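Ticket: Gripper drops open mid-episode while teleoperating, follower arm only
Project: Plalari
Status: Closed
Opened: 18 Mar 2020
Component: teleop / follower / gripper joint
Software: Plalari teleop, stock build, no local patches
Hardware: Holovko leader and follower pair, printed gripper, bus adapter from Brotonari

Summary

While recording demonstrations by remote control, the follower gripper lets go of the brick for a moment part way through the carry. The leader gripper is still held closed when it happens. The arm itself carries on following without any trouble. After a second or so the gripper closes again, by which time the brick is on the table.

Task being recorded

Pick up one toy brick from the table, carry it to a small open box, release it inside, return to rest. The brick is put down somewhere different at the start of each episode. Episodes are 20 seconds long with a reset gap between them. I am trying to get 50 clean ones before I train anything.

Expected

Follower gripper stays closed for as long as the leader trigger is squeezed.

Observed

In the first batch of 20 episodes, 18 had at least one drop. The two good ones were both short carries, where I had put the brick close to the box.

The drops are not at the same time in each episode. They nearly always come when the arm is lifting or has just finished lifting. I have not had one while the arm was still.

No error is shown on screen. The recording carries on and the episode is saved as normal, so if you are not watching the gripper you end up with bad data and no warning. I would count that as a second problem, see the end.

What I tried first

1. Recalibrated both arms from the middle position. No change.

2. Swapped the leader and follower USB ports. No change.

3. Closed everything else on the computer, in case the loop was running late. The loop timing printed in the log was steady before and after. No change.

4. Moved the arm by hand with torque off and watched the raw gripper position. It reads smoothly from open to closed with no jumps, so I do not think the position sensor is at fault.

5. Drove the gripper from the test script with no leader attached, closing on the brick and holding for a minute with the arm still. It held every time.

6. Same script, but with the arm raising and lowering at the shoulder between two fixed points. Dropped on the third lift.

Number 6 was the useful one. It takes the leader arm and my hand out of it altogether. Whatever is wrong is on the follower side and needs movement to set it off.
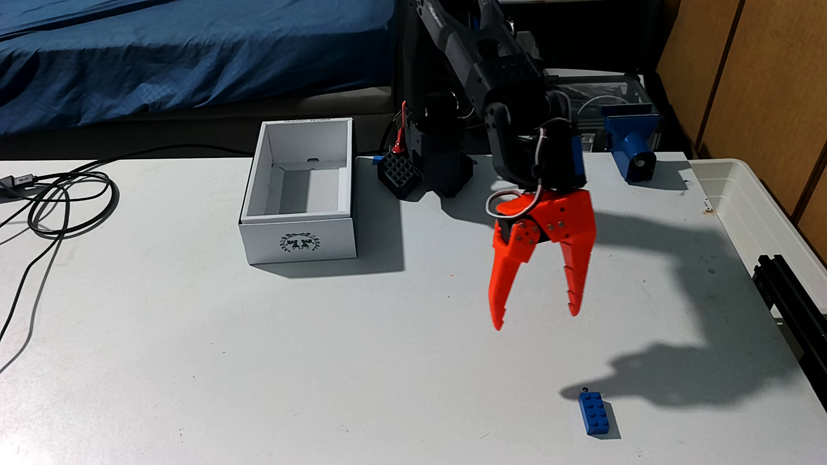
I then added a line to the script to print supply voltage and load for the gripper motor on every cycle. The load sits high for the whole time the brick is gripped, which I expected, as the position being asked for is well past the point where the fingers meet the brick. The motor keeps pushing and never gets there.

What I did not expect was the voltage. With the arm still it hardly moves. On a lift it dips, and on the lifts where the gripper opened it dipped a good deal further and the motor stopped answering for several cycles. When it came back its torque flag was off. The teleop loop then wrote torque on again, and that is the "closes again after a second" part.

So the motor is restarting. It is not being told to open.

Reply from support

Thanks for the detail. A restart on the last motor in the chain is usually one of these:

a) power supply too small or sagging under load
b) a worn or badly seated connector between the wrist and the gripper motor
c) the gripper cable being pulled when the wrist or elbow moves

Please check (b) and (c) before buying a supply. Unplug and reseat the lead at both ends, then run your script number 6 again while gently moving the cable near the wrist with a pencil. Keep your fingers out of the joints. Please also tell us the length of the lead between the wrist and gripper motors, and whether the supply is the one that came in the kit.

My reply

Supply is not the kit one. It came with a Fatov bench set and is rated for the same voltage, with a lower current. I had forgotten that I swapped it in November when the kit one went to another arm.

Reseated both ends. One of them was not fully home. It took a firm push and clicked.

Ran script 6 again with the same supply. It went from dropping within a few lifts to one drop in 20 lifts. Better, but not fixed.

Pencil test: no effect with the arm low. With the arm high I could bring on a restart by pushing the cable towards the elbow. I did it three times to be sure.

Reply from support

Then you most likely have two faults adding up. The connector was making poor contact, and the cable is short of slack when the arm is up. The smaller supply makes both worse. Suggested order of work:

Power off at the wall, not only in software.
Free the lead and leave a loop at the wrist big enough that the joint can turn to both ends of its travel without pulling the plug.
Turn every joint by hand through its full range and watch the plug at each end.
Fit a supply of the rated current.
Set a torque limit on the gripper motor. For a small hard object it does not need to squeeze at full strength, and a motor held at full load for a whole episode gets hot.

My reply

Done in that order. Notes for anyone with the same fault:

The lead was held down by a cable tie I had put on too near the plug. Cut that and moved the tie two screw holes further up. The plug no longer moves at either end of the wrist travel.

Borrowed back the kit supply. On lifts the voltage now dips a little and recovers straight away.

Torque limit on the gripper lowered in steps until the brick slipped, then put back up two steps. Load while gripping is now well under half of what it was. The fingers bend less as well — I had been treating the bending as normal.

Script 6, left running for 2,000 cycles over an afternoon: no restarts.

Then recorded a fresh batch by teleoperation. No drops from restarts. I fumbled two picks myself and threw those episodes away.

One side effect. With the lower limit the follower gripper feels slower to close when you squeeze the leader quickly. I now squeeze, wait a beat, and lift. It would be worth telling people to do this anyway. In my early episodes I was lifting before the fingers had closed, and a policy trained on those would probably learn to lift early too.

About the data already recorded

Please do not keep the 18 bad episodes for training on the grounds that the arm motion is fine. I tried this before opening the ticket. The recorded action for the gripper says closed the whole way, the state says open for a moment in the middle, and the brick is no longer in the fingers for the rest of the episode. The arm then carries nothing to the box and releases nothing. The trained policy did exactly that — it went over to the box with empty fingers and opened them quite neatly.

I have deleted them and kept the two good ones.

Request

Could the recorder flag an episode when any motor's torque state changes without being commanded? A line in the log would do. A mark against the episode in the list would be better, so it can be reviewed before the next one starts.

Reply from support

Agreed, and we have split that out as a separate feature request against the recorder. As a stopgap, the voltage print from your script can be added to the follower read function. It costs very little loop time at the rate you are recording. We will also add the cable slack check to the assembly page, at the step where the gripper is fitted.

Closing this one as resolved: connector not fully seated, lead too tight at the wrist, supply under rated current. Reopen if the restarts come back with the kit supply in place.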